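**Triltura Bouquet Wrap Kit, two-tone sheet with rope tie**
Item 469. Supplied by Malard. Sold in cartons only.

The kit covers one hand-tied bunch of small to medium size, fresh or artificial. It contains wrapping sheets and precut tie rope. Flowers, ribbon and cards are ordered separately.

## Contents per carton

| Part | Quantity | Notes |
|---|---|---|
| Wrapping sheet, two-tone | 4 packs | Dark slate blue on one face, light blue on the other |
| Tie rope, white | 2 bundles | Precut, ends unsealed |
| Instruction card | 2 | Text only |

## Sheet

The sheet is colored on both faces. Folded edges show the reverse, so the width of the turn-up sets how much light blue appears against the dark. The stock holds a crease after one firm pass of the thumb. A crease in the wrong place will remain faintly visible and should be positioned toward the back of the bunch.

Store flat in the sleeve. Sheets kept rolled will lift at the corners and need weighting before use.

## Rope

Soft lay, low stretch. It grips the sheet without cutting the edge. Trim after tying. A drop of clear glue stops fraying where the bouquet will be handled often, as in window displays. The Starex flat ribbon may be substituted, but it slips on the outer face and needs a double knot.

## Wrapping procedure

1. Lay the sheet at an angle on a flat surface, dark face up, one corner pointing away.
2. Turn up the near edge to expose the light face.
3. Place the bunch with the blooms toward the far corner and the stems running down toward the fold.
4. Bring the sides in over the stems. Overlap them.
5. Pass the rope around the wrap at the narrowest point, pull both ends evenly, and knot.

Artificial stems with a wire core should be bent to a common length before step 3. Fresh stems must be wiped down; the sheet is not water resistant and the light face marks easily.

Pink flowers with the blue wrap:

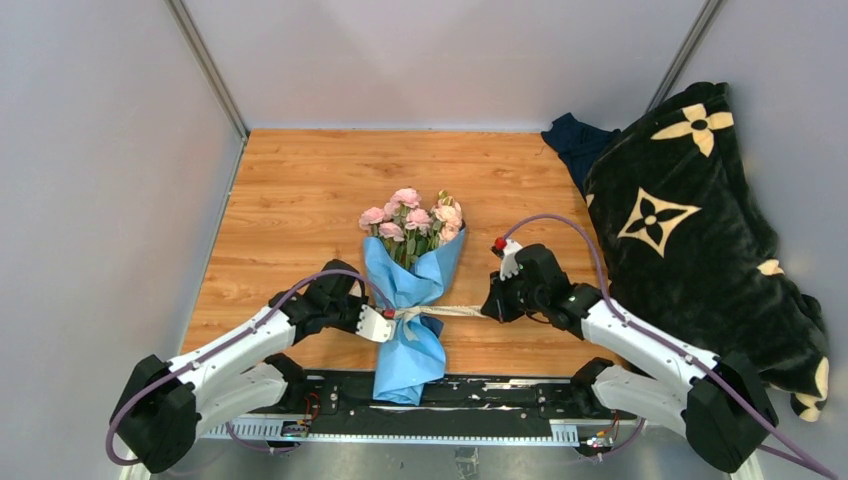
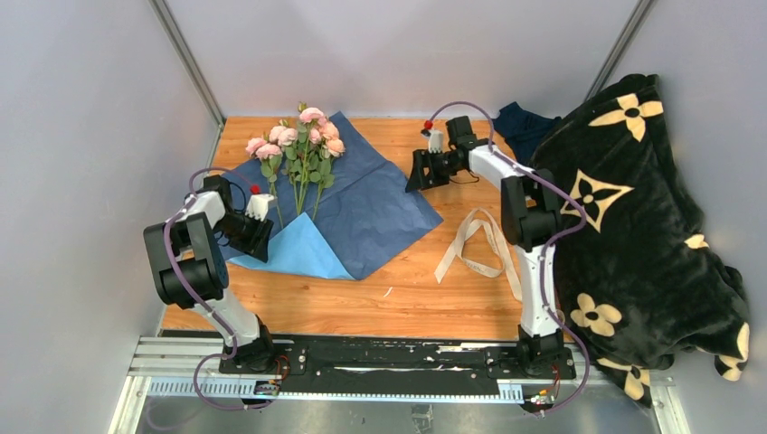
Lụa Lý writes that the precut rope is nearly too short for a thick bunch of garden roses with the foliage left on, and that she now strips the lower leaves before tying. She would also like the sheets sold without the rope, as her shop on Saturday goes through far more of one than the other.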